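The leaflet that came through doors in Cindham in January promised "a health check for every household". By the time I got hold of one, 93 of those households had been visited, and the scheme's backers were already talking about doing the same in Bucur.

The idea is easy to like. People with high blood pressure often don't know they have it, so you train local residents to knock, take a reading and send anyone with a worrying number to the clinic. Vorkis, the charity running it, says 59 people have been referred so far. That figure is in bold on its website and on the side of its van.

I asked what had become of the 59. It took three emails to find out that the clinic had a record of six of them turning up. The rest may have gone to their own doctor, or waited, or decided the whole thing was a fuss over nothing. Vorkis doesn't know. Its forms have a box for "referred" and no box for anything after that.

"We count what we do," says Norbert Malý, who manages the visits. "What happens in the surgery is for the surgery to count." He was patient with me, and I can see his point. But a referral is a slip of paper. It has never lowered anyone's blood pressure.
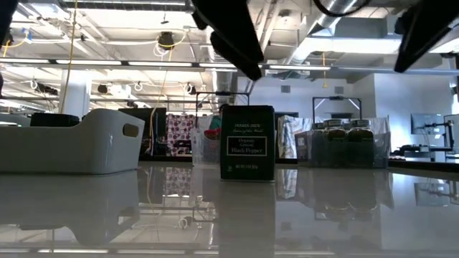 Then there are the readings. The visitors get five hours of training, most of it on how to talk to people on the doorstep. They take one reading, sometimes with the person still in a coat and cross about being called away from dinner. Anyone who has sat in a waiting room with a cuff on knows how far the number can jump between the first go and the second. I asked if a second reading was ever taken. "If there's time," I was told.

A high reading that means nothing still costs something. It costs a morning off work, a bus fare and a slot at a clinic where the wait for a nurse is long enough already. A retired bus driver on Walonen Road showed me his slip, which he'd kept behind the clock. He hadn't slept well for a week after getting it. His doctor found nothing wrong.

None of this makes the scheme a bad one. Malý tells me a new form is being drafted, with space to record whether people were seen. I asked when it would be in use and he said he'd rather not give a date. The Bucur visits are due to start on the old one.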